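Iltthorpe Residents' Association
Kitchen and Common Room Meeting
Minutes, December

Present: seven members. Apologies were received from two members.
The meeting opened at 6:30 p.m. in the common room.

1. Minutes of the previous meeting

The minutes were accepted with one correction. Under item 4, "the large cupboard" should read "the tall cupboard beside the window." The correction was entered on the file copy.

2. Matters arising

The dripping tap at the kitchen sink has been repaired and the invoice paid. The replacement window blind has not arrived. The secretary was asked to write to the supplier again and to request a delivery date in writing.

The question of the piano stool was carried over.

3. Kitchenware and dishes

The chair reported on the review of dishes and serving ware agreed at the last meeting. Members had sorted the shelves over two evenings. Chipped plates were set aside for disposal, and odd saucers were boxed for the spring sale. It was noted that the shelf paper was in poor condition and should be replaced before anything is put back permanently.

A discussion followed on the dark brown glazed ware, part of which came to the Association from the former Skolberg tea room. Some members felt that the pieces were heavy and took up shelf space needed for everyday plates. Others pointed out that they are used at the winter supper and are well liked by those who attend.
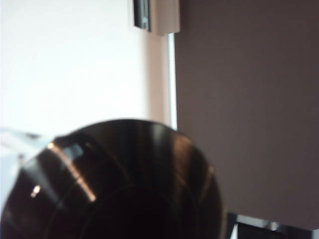
It was agreed that the brown ware be kept, and that it be stored on the lower shelf of the tall cupboard so that no one is required to lift it down from above shoulder height. Pieces are to be stacked no more than four high, with a cloth or paper towel between them. Members asked that the ware be washed by hand with a soft sponge, as scouring pads have left marks on other glazed items in the kitchen.

It was further agreed that clear and pale plastic containers should no longer be stored with the dishes. Containers without a matching lid will be recycled at the end of the month. Owners wishing to claim a container should do so before then.

Action: the kitchen group to label the shelves and post a list inside the cupboard door.

4. Cleaning supplies

The present stock of Mistex surface spray was reported as low. Three bottles are to be ordered, together with sponges and dish towels. A proposal to change to a different spray was discussed and not adopted.

Members were reminded that cleaning supplies belong under the sink and are not to be left on the counter overnight. Used dish towels should be placed in the bag on the back of the door. They are washed weekly and returned to the second drawer.

5. Use of the kitchen by outside groups

A request was received from the Tanoli Supper Club to use the kitchen and common room on two evenings in the new year. The request was approved at the usual rate. The club will bring its own cookware but may use the Association's plates, cups and flatware. The brown ware is not included in the arrangement unless requested beforehand.

One member asked whether groups were being shown how to shut off the oven at the wall. The chair confirmed that written directions are kept with the key. A larger copy will be made and fixed beside the switch.

6. Winter supper

Setting up will begin at 4 p.m. on the day. Tables are to be arranged in two rows, leaving the passage to the side door clear. Soup will be served from the kitchen counter, and bread and desserts from the long table. The kitchen group asked for more help with washing up than was available last year, and a sign-up sheet was passed around. It will remain on the notice board.

Breakages should be written in the book by the kitchen door, so that replacements can be ordered.

7. Other business

The light over the counter flickers when first turned on. The secretary will arrange for it to be inspected.

A set of keys found in the coat area is being held in the office.

The date of the next meeting will be posted on the notice board. The meeting closed at 7:50 p.m.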